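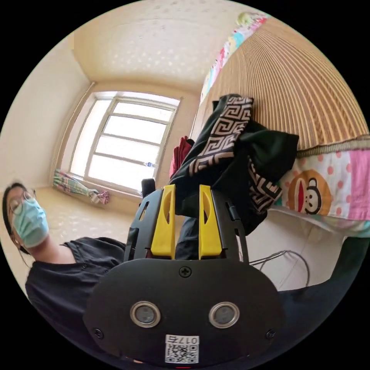
**Trusden woven bed mat, full size. Three and a half stars.**

I bought this mat in September, after a summer of waking up stuck to my own sheets. The theory is simple enough: you lay a woven mat over the bedding, air gets under you, and you stop feeling like leftovers in cling wrap. My grandmother slept on one for decades and never complained, although she also never complained about the war.

It arrived rolled up in a tube as long as a Honda and smelling like a barn. The leaflet tells you to wipe it down and air it for a day. I gave it three. The smell has since faded to something I'd call "craft store," and guests have stopped asking.

**Sleeping on it.** It is cool. I'll give it that without a fight. The first night I slept straight through until six, which hadn't happened in weeks. It is also firm in the way a cutting board is firm, and if you sleep on your side you will get up with fine stripes pressed into your cheek. They last until roughly the second cup of coffee. My brother-in-law, Daichi Noguchi, tried it for one night and asked if he could have the couch.

**Folding laundry on it.** I didn't buy it for this, and it's the best thing it does. A soft bed swallows clothes. You put down a stack of shirts, it slumps, and you fold them again while muttering. On the mat everything stays where you put it. Slippery things do slide off toward the floor if you pile them near the side, so work from the middle. Lint doesn't cling much either, and what's there comes off with one pass of a damp rag. Black clothes come away looking black, which my quilt never managed.

**The edge.** A braided border runs around the mat, and it's nicely done. I had the Skillberg mat before this, the one with the glued tape edge, and it started peeling in 12 days and took a pair of tights with it. The Trusden braid hasn't snagged anything yet. One corner of mine does curl up a little, like it's listening. A dictionary fixed that overnight, and it came back by the weekend.

**Storage.** Roll it, don't fold it. The leaflet says so in bold and my cousin in Clonham did it anyway, and now hers has a crease you could file papers in. Rolled, it stands in the closet and falls on you when you open the door.

I'd buy it again for the hot months. For winter you'd have to be a stronger person than I am. I took half a star off for the corner and a full one for the cheek stripes, which showed up in my passport photo.

5/10/19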